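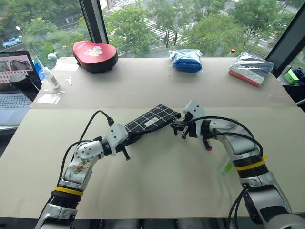
Torchon noir à carreaux blancs, sur la grande table de l'atelier.

Questions fréquentes – torchons et linge de table Mersha

Quelles sont les dimensions du torchon à carreaux ?
Il mesure 70 cm de long sur 34 cm de large. C'est un format étroit, que l'on peut aussi poser en chemin de table sur un petit meuble.

Faut-il le laver avant la première utilisation ?
Oui, une fois, seul ou avec du linge foncé. Le noir peut dégorger légèrement au premier lavage.

À quelle température ?
40 °C en usage courant. Pour une tache de graisse, frottez au savon de Marseille et laissez agir une nuit avant la machine. Pas de javel ni de détachant chloré, qui ferait virer le fond au brun.

Le tissu rétrécit-il ?
Un peu, dans le sens de la longueur. Comptez quelque 2 cm après les premiers lavages, puis il ne bouge plus. Le sèche-linge est possible à basse température.

Comment le plier pour que les carreaux tombent droit ?
Posez-le bien à plat et suivez une ligne blanche – c'est plus fiable que de suivre l'ourlet. Pliez d'abord en deux dans la longueur, puis en trois. L'étiquette doit rester à l'intérieur.

Peut-on retirer la petite étiquette blanche ?
Oui, avec un découd-vite. Évitez les ciseaux, la couture passe près du bord.

Quelle différence avec le modèle Kesov ?
Le Kesov est uni et plus épais. Il essuie mieux les casseroles mais sèche moins vite. Pour les verres, prenez plutôt les carreaux.

Vendez-vous par lots ?
À l'unité ou par lot de 16, ce dernier format étant surtout demandé par les restaurants. Pour une quantité supérieure, écrivez à Hamdia Hadgu par le formulaire de contact.

Puis-je échanger un torchon déjà lavé ?
Non, sauf défaut de tissage ou de couture. Dans ce cas, envoyez une photo du défaut et une autre de l'étiquette.

Quand partent les commandes ?
Le lundi matin. En décembre, un second départ est ajouté en fin de semaine.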